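Groups > Whitcombe Kitchen Group > Meetings > Minutes

Search minutes Go Advanced search

WHITCOMBE KITCHEN GROUP
Minutes of the ordinary meeting, 8 October 2019

In the chair: Ngaio Quinlan
Minutes: Kadir Bozkurt

1. Minutes of the previous meeting
Agreed, with one correction. Under item 4 the oven temperature for the seeded loaf should read in Celsius.

2. Preserving session
Jars of plum chutney were filled to within one centimetre of the rim and sealed while hot. Six jars failed the lid test the next morning and were moved to the fridge for early use. The recipe sheet gave the vinegar by volume and the sugar by weight. It was agreed that all quantities will be given by weight from now on, apart from spoon measures.

3. Bread trial
Two doughs were compared, both made with Vonduvska rye flour. Dough A was mixed at 56 per cent rye and proved for 91 minutes. Dough B used the same mix and was proved for 60 minutes. Dough A spread on the tray and had a sour crust. Dough B held its shape but was tight near the base.

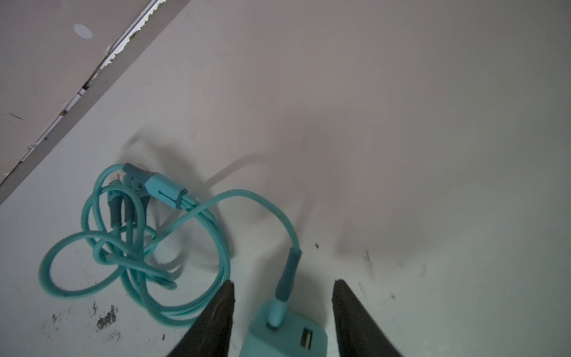
Kadir Bozkurt: I would not choose between them on one bake. The tins were different sizes, and B went in on the lower shelf. Repeat both on the same shelf with the same tins, then decide.

Agreed. The trial is to be repeated before the December meeting. Salt and water are to stay as they were.

4. Stockpot and equipment
The Dinar stockpot has a loose handle rivet and is not to be lifted when full until it has been mended. The Cuvwood boards were oiled after the last session. One has a split along the grain and will be used for bread only. Raw meat is to be cut on the plastic boards.

5. Soup menu
Leek and barley was kept. The celeriac soup was found too thick on standing and will be let down with stock just before serving. A proposal to add cream at the start of cooking was not carried.
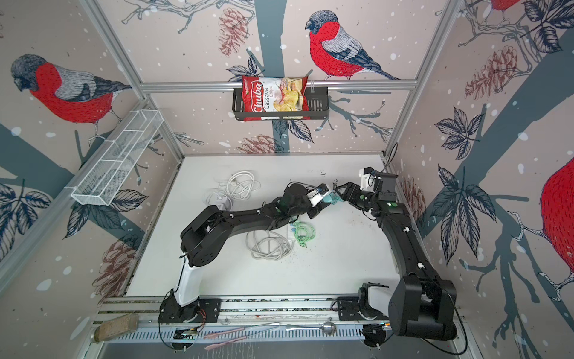 Cassava chips in the wire basket.

6. Labels
Labels on stored food must show contents, date made and allergens. Celery is to be listed wherever bought stock powder is used, if the packet lists it.

7. Actions
NQ to get the stockpot rivet mended.
KB to rewrite the chutney sheet by weight.
KB to repeat doughs A and B and bring a loaf of each.

8. Any other business
The large sieve has not been returned. Members are asked to check at home.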